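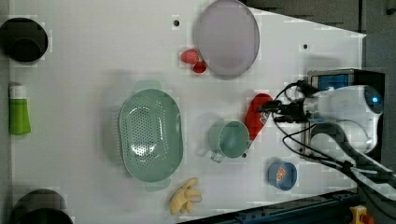
Pale green measuring cup and a red piece under the gripper, white tabletop.

Home Data Notes Maps Contact

Data > Mammals > Rondgate burrows > README

7 min read

Rondgate burrow records, version 2

Hello, and thanks for downloading this. It's a table of aardvark and porcupine burrows on Rondgate and on the strip of Skernach that runs along our eastern fence. Each row is one burrow with a place, a shape, some notes on who seemed to be using it and a rough idea of how fresh the digging was. There are 309 rows. If you've come looking for a population estimate of anything, I'm sorry, there isn't one in here and I'd be nervous if you made one from it (more on that further down).

I put the first version up in a bit of a hurry and several people wrote to say the dates were a mess. They were! Version 2 is the tidy-up.

What's in the folder

burrows.csv is the main table, and probably all you need.
visits.csv has the repeat visits, linked by burrow_id.
notebooks.txt is my typed-up copy of the field notebooks, spelling mistakes and all.
changes.txt lists what I altered between versions.

There are no GIS files. I started making a shapefile and then lost patience with it, and the coordinates load perfectly well from the CSV anyway.

How it was collected

Lwazi Mabaso and I did it on foot, mostly along the game paths and the old fence lines, with longer loops through the grassland when the weather was kind. Lwazi is far better than I am at spotting a filled-in hole. I've walked straight past places where he stopped and pointed at a slight dip with different grass on it, and he was right nearly every time.

We filled in a paper sheet at each burrow and typed it into the Thygesen form back at the house in the evening. Thygesen is just the spreadsheet template we inherited with the project, named after the cottage it was put together in. It has its quirks. The worst is that it turns an empty soil box into "sand" if you tab past it, so please don't build anything on soil = sand. I've marked the rows I could check against the paper with soil_checked = y and I'd ignore the rest.

We did most of the walking in the dry months, when you can see the ground. The December rows come from a wet spell and they're patchy: tall grass, mud, a river crossing we couldn't use. The Ikano side of the reserve was cut off for a good part of that month, so a gap there means we didn't go.

Columns in burrows.csv

burrow_id: a plain number, in the order we found them. Numbers aren't reused. Where two records proved to be the same hole I kept the older one and moved the notes across.

lat, lon: decimal degrees, rounded. I've blurred them on purpose, see the bit on poaching below. 300 of the rows have coordinates and the others are blank, from a stretch when the handset was sulking and I didn't notice until we got home. The notebook has descriptions like "below the leaning gate" which I can follow and you can't.

property: rondgate or skernach.

entrances: how many openings we thought belonged to one burrow. This was the source of more arguments than anything else in the project. Our rule was that if you could stand at one and touch the other with a walking stick, they went together. It's a silly rule, but we stuck to it.

width_cm, height_cm: the main entrance, measured at the widest and tallest points with a tape. Collapsed entrances are left blank.

digger: aardvark, porcupine, unknown. I mean who we think dug it in the first place, which is often a guess based on size and the shape of the spoil heap. Porcupines are happy to move into an aardvark's old place and widen it, so don't lean on this too hard.

user: who we think was using it when we stood there. Warthog turns up a lot. So does "none". A few rows say "bat-eared fox?" with the question mark, and I left the question mark in because it was in the notebook and it deserves to be there.

sign: free text. Quills, prints, droppings, flies at the entrance, fresh scratch marks. Flies are a surprisingly good clue that something is at home.

freshness: 1 to 3. A 3 is loose soil and sharp edges, a 1 is old and weathered, perhaps with plants growing on the heap. A 2 is whatever made us stand there and shrug.

soil, soil_checked: see above.

notes: anything else. There's a fair amount of chat in here. Lwazi's notes are short and useful and mine go on a bit.

visits.csv

We went back to some burrows to see whether the user or the freshness had changed. We did not pick these at random. We went back to the ones that were near the track, or that we liked, or that happened to be on the way to something else. So if you plot the visits you'll get a lovely picture of where the road is.

Each line has burrow_id, month, user, freshness and notes. I dropped the exact days in this version. They were wrong often enough (the form fills in the day of typing, not the day of walking) that giving the month alone seemed fairer.

What I'd use it for

I think it's good for looking at where big diggers put their holes in mixed grassland, which sorts of animals share or take over burrows, and entrance sizes. A student used version 1 to look at whether warthogs prefer the wider ones and got a nice little chapter out of it. It would also do as a teaching table, as it's small enough to read through over a cup of tea and messy enough to be realistic.

What I wouldn't use it for

Please don't divide the burrows by some figure and announce how many aardvarks we've got. One animal can dig several holes and leave most of them, and old ones last for years in the harder ground. I've had one email asking if the numbers could support a management quota for porcupine, which the neighbours would quite like because of their potatoes. I said no then and it's still no. A hole isn't an animal. If somebody wants to know about the porcupines they'll need night work and a proper design, and I'd be delighted to help with it.

I'd also be careful comparing Rondgate with Skernach. Skernach has cattle on it, the grass is shorter and the holes are easier to see. The owners were kind enough to let us in but we only walked the strip by the fence, and we never got up to the rocky end.

About the blurred places

Aardvarks get dug out and porcupines get snared, and quills still sell. I don't want to hand anyone a map. The published coordinates have been shifted by a random amount, small enough that habitat work at a broad scale should be fine and large enough that you'd have a long and annoying walk. If you have a good reason to need the real ones, write to me and say what you're doing. I'll ask Rondgate and the Skernach people, and if both are happy I'll send them over. It can take a while, they're farmers and they've got other things on.

Known problems

The soil thing.

Widths from the early rows were measured by two people holding the tape differently. I think I was the one doing it wrong. They're probably a touch too wide.

"Unknown" in digger was used much more freely once we'd both got tired and cautious. Early on we were very sure of ourselves.

One or two notes mention a burrow "by the second drum". The drums have since been moved.

We saw hardly anything of the animals themselves. It's nearly all sign, and sign is biased towards things that are large, messy or both. Mongooses must be using loads of these and they barely appear.

Changes since version 1

Days removed, months kept. Duplicate holes merged. The user column is now lower case throughout, so "Warthog", "warthog" and "wart hog" have finally become one species again. Coordinates re-blurred using a new shift, so please don't mix the two versions, as averaging them would only give you nonsense. Lwazi went through all the quill and print notes and corrected a handful where I'd muddled young porcupine with something else.

Using it and saying so

Use it freely for research, teaching or plain curiosity. Please credit it as "Rondgate burrow records, version 2" and name us both, Lwazi first, as he did the harder half. If you spot an error, tell me the burrow_id and what looks wrong and I'll check the paper sheet. The sheets are in a box in my spare room and I can usually find the right one.

Still to do: type up the loose pages from the river side, ask about the rocky end of Skernach again, and get a new handset before the next dry season.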